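The Washing-Up Clause

Tiruwork Kahsay inherited the flat above the Kumsa bakery in June, together with a lease of 40 pages. She read it in order. Clause 12 concerned dishes.

"The tenant shall keep the table as a place of washing," it said, "and shall not dry by cloth." The term "place of washing" was not defined. She made a pencil mark in the margin and went on to clause 13, which concerned pigeons. 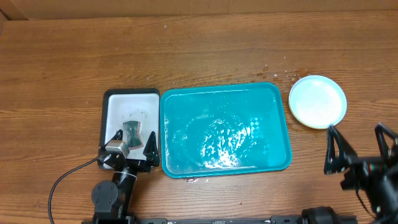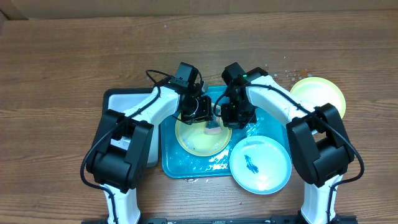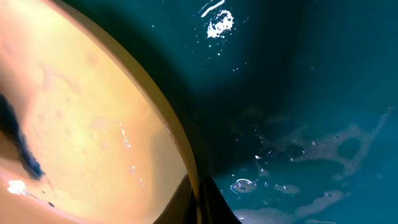 On Monday she telephoned Wondimu Alemayehu, who had drafted the lease for her aunt. He was retired and kept his copies in a trunk.

"Clause 12 was her own wording," he said. "I advised against it."

"What does it mean?"

"It means the table is for washing. The sink was condemned. You will have seen the certificate in the appendix."

She had seen the certificate. It stated that the sink drained at a rate of one cup every 87 minutes and was to be used only for the storage of onions.

The procedure was in a school notebook in the drawer. Her aunt had written it in numbered steps. Step 1: set the tray square to the grain. Step 2: wet the sponge, press it once, and begin at the middle of the plate. Step 3: work out to the rim. Step 4: go around the rim, slowly, and do not skip the underside. Step 5 had been crossed out and rewritten several times, and the final version was the single word "Again."

After the steps came a log. Each entry gave a time of day, the dish, and a result. The results were "clean," "not clean," and, for one soup plate, "argued." The last entry was number 299.

Tiruwork considered this. She was a surveyor by training and disliked a series that stopped one short. She took down a plate that had been used for beets, set the tray square to the grain, and wet the sponge. The stain at the middle lifted on the second pass. The one near the rim did not.

At 7:40 in the evening Bontu Nigatu came up from the bakery to ask about the water running under the door. She looked at the table, then at the notebook.

"Your aunt never got that one clean either," she said. "She tried it with salt."

"Which entry?"

"Most of them."

Tiruwork turned back through the log. The dish column said "beet plate" on every page – she had taken it for a heading. She dried her hands on her skirt, checked clause 12 to see whether a skirt was a cloth, and wrote: 300, beet plate, not clean.

Then she wet the sponge and pressed it once.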